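The press row at the Nidau rowing course has 20 seats and, until last May, had one women's restroom, a ten-minute walk away behind the boat sheds. Laurinda Peixoto has covered regattas there since she was a student. She used to skip coffee on race days so she wouldn't miss a heat.

"You plan your morning around it and you stop noticing that you're planning," she says.

Peixoto is one of 2 women who write full time for Destach, a small sports weekly that covers rowing, cycling and handball. The other is Sun-ja Do, who came over from a business desk and was surprised by how much of the job happened in places she couldn't get into. After a cycling stage, the riders talked in the team bus. Her male colleagues were waved up the steps. She was asked to wait.

Do started keeping a log. She wrote down who got interviews, how long they lasted and where they took place. The notebook covers two seasons and 1,821 interviews, most of them other people's. Brigitta Wyss, her editor, ran the results over four pages.

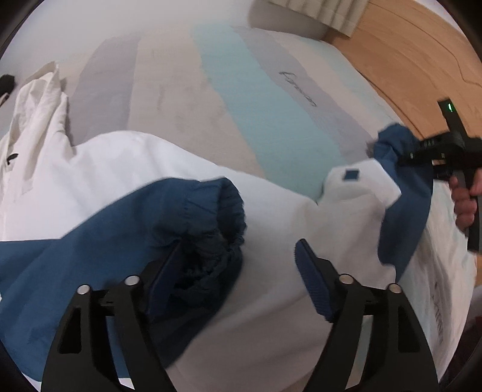
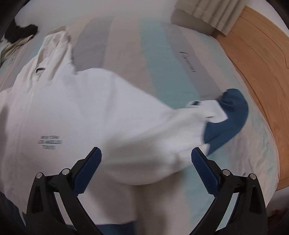
White jackets laid out on the bed, the second with "New York," "Los Angeles" and "Tokyo" printed on the front.

The response was mixed. Three teams moved their interviews to a tent outside the bus. One press officer wrote a long letter to Wyss about tradition - she printed that too. A rowing club stopped sending results to the paper for a month, then started again without comment.

Yeison Castaño, who rode as a professional for 10 years and now coaches juniors, thinks the tent should have come sooner. "I gave my worst interviews on the bus," he says. "Everybody is half undressed and wants to eat."

Consuelo Palomino, a freelance photographer, is less impressed. She says access is the easy part and pay is harder. Her day rate hasn't changed in four years, and she has learned from talking to men on the same jobs that theirs has.

Wyss wants the next log to cover fees. Do has bought a new notebook and is waiting for people to call her back.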